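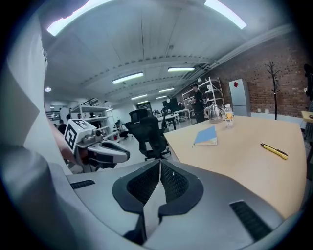 *Sala Tulten: mesa de reuniones, silla y estantería metálica (puntos 2 a 4 del acta).*

**Acta de reunión: reordenación de la sala Tulten**
Fecha: 13/3/23
Asistentes: Florian Maillard (mantenimiento, levanta acta), Pascal Lemaire (compras), Tanguy (almacén)
Excusa asistencia: responsable de la planta Kulden

## 1. Aprobación del acta anterior

Se aprueba el acta de febrero con una corrección: en el apartado de etiquetado, donde dice «estantería de archivo» debe decir «estantería de material común». La versión corregida sustituye a la anterior en la carpeta compartida.

## 2. Mesa

La mesa de madera clara se mantiene en su posición actual. Lemaire plantea girarla para dejar el lado largo hacia la pared. Maillard se opone: con ese giro el respaldo de las sillas invade el paso hacia la estantería. Se descarta el giro.

Se acuerda la siguiente norma de uso del tablero:

- El extremo del fondo queda reservado para el hervidor eléctrico y las botellas de agua.
- El resto del tablero queda para trabajo y reunión.
- Los cuadernos y rotuladores se retiran al acabar la jornada. El cuaderno azul de incidencias queda exceptuado y permanece sobre la mesa.
- Los rotuladores se guardan con el capuchón puesto, en la bandeja del primer nivel de la estantería.

Tanguy pregunta si el tablero admite el limpiador habitual. Maillard indica que de momento se use solo paño húmedo y jabón neutro, hasta disponer de la ficha del acabado. La ficha se ha pedido a Drivanine en febrero y sigue sin respuesta.

## 3. Hervidor

Se revisa la ubicación del hervidor plateado. Condiciones acordadas:

1. Se coloca con el pico vertedor orientado hacia el lado contrario al de los asientos.
2. No se conecta a la misma regleta que los equipos informáticos.
3. Se vacía al final del día.
4. La descalcificación pasa a ser mensual y se anota en el cuaderno de incidencias.

La potencia declarada en la placa es de 2.000 W. La regleta prevista para esa pared admite la carga, pero no la del hervidor y un calefactor a la vez. Queda prohibido el uso simultáneo. Maillard pondrá un aviso junto a la toma.

Lemaire propone sustituir las botellas de plástico por una jarra con filtro. Se aplaza la decisión hasta conocer el coste anual de los cartuchos.

## 4. Silla y estantería

### 4.1 Silla

La silla de oficina con respaldo alto de malla negra, reposacabezas y reposabrazos se queda en la sala. Debe dejarse recogida junto a la mesa al terminar. Tanguy solicita ruedas de banda blanda para no marcar el suelo. Se autoriza la compra de un juego, a modo de prueba, antes de extenderlo al resto de la planta.

### 4.2 Estantería

La estantería metálica blanca contiene material diverso en varios niveles y no tiene asignación por balda. Se acuerda:

- Nivel inferior: cajas y elementos pesados.
- Niveles intermedios: material de uso diario.
- Nivel superior: material de baja rotación, sin sobresalir del borde.
- Fijación a pared mediante anclaje en ambos montantes traseros.

Carga máxima provisional por balda: 30 kg, hasta verificar la documentación del fabricante. Tanguy hará el inventario y retirará lo que no tenga destinatario. Lo retirado se guarda en el almacén de Kulden durante un mes.

## 5. Presupuesto

| Concepto | Importe |
|---|---|
| Partida aprobada para la sala | 2.000 € |
| Anclajes, etiquetas, bandejas y juego de ruedas | 468 € |

Lemaire confirma que el importe incluye portes e impuestos. El saldo de la partida no se compromete en esta reunión. La jarra con filtro, si se aprueba, se cargará a la misma partida.

## 6. Tareas

| Tarea | Responsable |
|---|---|
| Reclamar a Drivanine la ficha del acabado de la mesa | Lemaire |
| Aviso de carga eléctrica junto a la toma | Maillard |
| Anclaje de la estantería | Maillard |
| Inventario y etiquetado por niveles | Tanguy |
| Coste anual de los cartuchos de filtro | Lemaire |
| Pedido de ruedas de banda blanda | Lemaire |

## 7. Ruegos y preguntas

Tanguy pide que el paso entre la mesa y la estantería quede libre también durante las reuniones. Se acepta y se añade a la hoja de normas de la sala.

Maillard recuerda que el cuaderno de incidencias no sustituye al parte de avería. Las averías eléctricas se comunican además por el canal ordinario.

La próxima reunión se convocará cuando esté terminado el inventario.

Acta levantada por F. Maillard. Conforme: P. Lemaire.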